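## Gripper arm build log: camera view and relay panel in sim

**wubit_b** (Wubit Berhe)

Continuing from the old thread, which got too long to load on my phone. The arm lives on the back bench at the Claltivgate shop and I'm trying to teach it to press the test tabs on a relay panel. Before I let it near anything real I'm running it in simulation. Wrist camera is modeled as a fisheye. Training is at 3,000 runs and it still drifts to one side on the approach.

**solderbridge**

What are you using for the panel model? If it's the Hakham one that comes with the simulator, the relays are plain boxes and the arm won't learn much from them.

**wubit_b**

I redid it. Relays in one column, translucent gray-white bodies, a terminal strip on each side and short red wires running in. Labels down the right flange. It took me 6 evenings, mostly the wires.

**han_shop_tools**

I'd have skipped the wires. They cost render time and the arm never touches them. I run the Han controller with bare geometry and add detail at the end.

**solderbridge**

Disagree. On a real panel the wires are the first thing a finger snags on. Leave them in.

**han_shop_tools**

Then leave them in as collision shapes and don't draw them. Drawing them is what costs you.

**wubit_b**

The policy works from the camera, so they have to be drawn. I did cut the texture size and got back to 18 frames a second, good enough for now.

**tallow**

Can you post the wrist view? Hard to say anything about drift without it. Also, are you cropping to the circle or feeding in the black corners too?

**wubit_b**

Feeding in the whole thing, corners included. Wrist view from the current build:
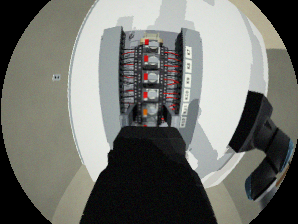 ## Replies after the wrist view

**tallow**

Your gripper is sitting over the bottom of the relay column. K7 through K12 are readable on the flange, but the lowest relay is partly hidden, and that's the one with the orange tab. If orange is your target, the camera is losing part of it right when you need it.

**wubit_b**

Orange is the target, yes. I can tip the camera mount up 4 degrees without reprinting the bracket.

**han_shop_tools**

Or start with a red tab higher up the column and leave the camera alone. Change one thing at a time.

**solderbridge**

Tip the mount. He'll need the bottom relay sooner or later. Zernamero sells a slotted bracket if the printed one slips.

**wubit_b**

Going with the mount first, same target, same seed. Will post the drift plot when the run finishes.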